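My afternoon at the Draltari open lab (and the hand that wouldn't let go)

8/21/19

I got to Draltari a little late because the parking lot was full, so I missed the coffee and went straight in with the second group.

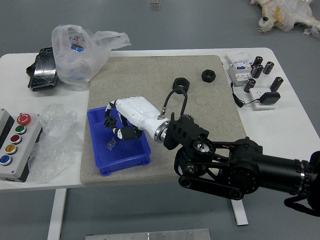
Our guide was Keerthana Nadar, who was great, super patient with all of us leaning in too close. The job sounds easy: pick up a small black gear, move it, drop it, repeat. It went fine for 6 rounds. On round 7 the fingers closed on the gear and just stayed closed! The arm kept trying to go on to the next step with the hand still hanging on, and you could hear the motors straining. Somebody behind me said "uh oh" and Keerthana hit the stop.

Then came the part I liked best. She waited, checked that everything was powered down, and only then put her own fingers near it. Apparently one finger had stopped reporting its position, so the hand thought it was already open. Anathi Khumalo dug through the log and found the same fault back in November, marked "fixed." Ouch.

They want a grip check before every move now, and the visitor line pushed back a few feet, which I'm all for. We never did see round 8. I took a Draltari sticker and went to find lunch.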